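Evening, May

Got home late and finally sat down to sort out the crypto wallet. I had 664 dollars' worth of coins sitting on Lorness, the exchange, and I have been meaning to move them off it since the new withdrawal rules came in.

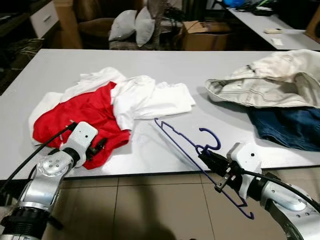
First I sent a test amount of 5 dollars to my Wirkora wallet. The fee was small. The site said to allow up to 60 minutes for it to show, so I ate dinner and checked again after. It was there. I copied the address a second time, compared the first and last characters, and sent the rest.

Then I wrote the recovery words on paper, two copies. One goes in the desk drawer, the other to my sister's.

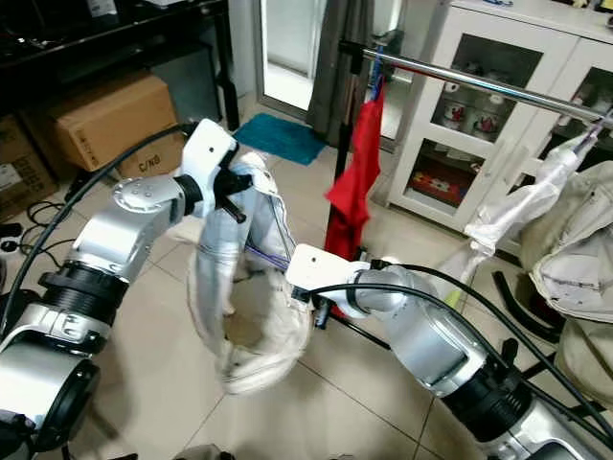 My sister thinks I should have left it all on the exchange, and told me on the phone that I am more likely to lose a piece of paper than Lorness is to go under. She may be right about me. I said I would label the envelope.

Asked on the Fanosance forum whether a metal plate is worth buying for the words. 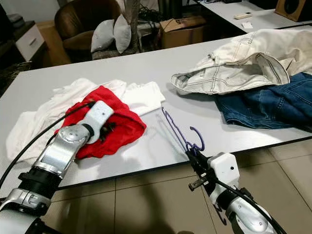 Âu answered that paper is fine for a sum like mine, as long as the copies are kept in different buildings and never typed into a phone. Will skip the plate for now. Need to buy envelopes.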